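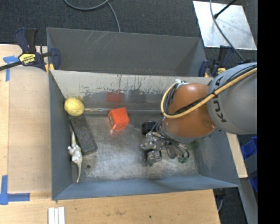

Odds and ends at the bottom of a big grey bin, orange-red cube included.

In praise of the bin of bits

September 11, 2022

I've had it up to here with little labelled boxes. There, I've said it! My sister-in-law gave me a set of them in March (drawers, dividers, a sheet of 31 stickers to write on) and I spent two whole evenings sorting every stray object in the house. Batteries here, string there, a drawer for "small toys, misc". I felt marvellous for a week, and I haven't been able to find anything since.

So I'm going back to the bin. One big, battered, open-topped bin, the sort with a worn inside that you'd never worry about scratching. Tip things in, look down, and there they all are. A crinkly yellow ball in the corner, a dark block lying at a slant, a shiny silvery animal of some sort with a long thin tail. You couldn't file those three together if you tried, and I'd be hard pushed to say what heading the animal goes under, yet you can spot each of them in a second. That's my whole argument, really.

People tell me it's laziness. My neighbours in Callholm are great believers in the Zesolum system, where every object gets a place and a colour, and they've been very kind about lending me the book. I got as far as page 6. It wants you to decide what a thing IS before you can put it down, and I think that's a dreadful thing to ask of anyone at the end of a long day with a rubber ball in their hand.

I will grant them one point. A bin only works if you keep it shallow. Fill it to the top and you're digging about up to the elbow, swearing, and whatever you want has gone to the bottom. Mine gets a layer across the floor and no more, and when it starts to pile up I take a bagful to the charity shop in Sturau.

The labelled drawers are in the loft now, if anyone wants them. I kept one back for screws (I'm not a savage) and the rest can go to a good home. You'll have to peel the stickers off yourself, as I wrote on them in permanent pen.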